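Print this entry | E-mail this entry

Search the diary: enter a word Go

August, evening

Second week with the Direck picking kit and I'm still coming in early for it! Sarkar lent it to us on a trial, software and gripper together, and the people at Gasmont want a yes or no from me before the month is out. I had meant to write every night and have managed three entries, which is pretty good for me.

Setup took most of the first morning. The mounting plate went on fine, but the manual has the hose routing on page 17 and the cable routing on page 19, and you really need both open at once. After that it was quick. I taught it the bin corners, ran the calibration twice (my fault the first time, I had typed the wrong tool length) and it was picking before lunch.
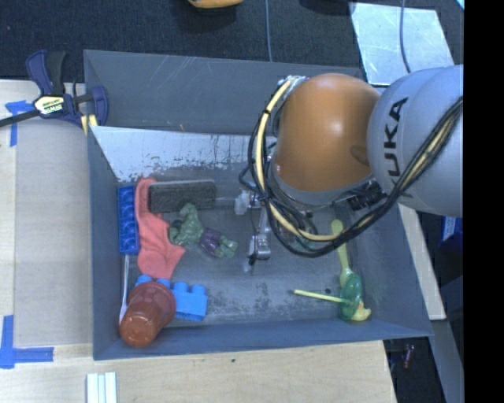

Mixed picking is what I care about, far more than speed. Our old setup at Sindness was happy with identical cartons and hopeless with anything else, so I've been hard on this one and given it the awkward stuff. A crumpled red cloth has no real edges to find, and a green figure with one arm bent up by a dark eraser or sponge has far too many. The see-through orange cup is the one I'd lose sleep over, lying tilted across a light blue block. I could watch the grasp planner think about that corner all day – it draws its candidate grips on the screen and I sit there arguing with them.

The log stands at 2,287 attempts, with 359 of them marked for me to review. I went through a good pile this afternoon with a coffee. The review screen is lovely to use, big pictures and one key for each verdict, and I wish everything we own worked like that.

Grumbles: the fan in the control box is loud, and the license dongle sticks out exactly where my knee goes. I've asked Sarkar whether there's a shorter one. Also the export only does one day at a time, so tomorrow I'll be clicking.

Want to try the softer fingertips next – they're still in the bag.

Last updated: August, 9:40 p.m.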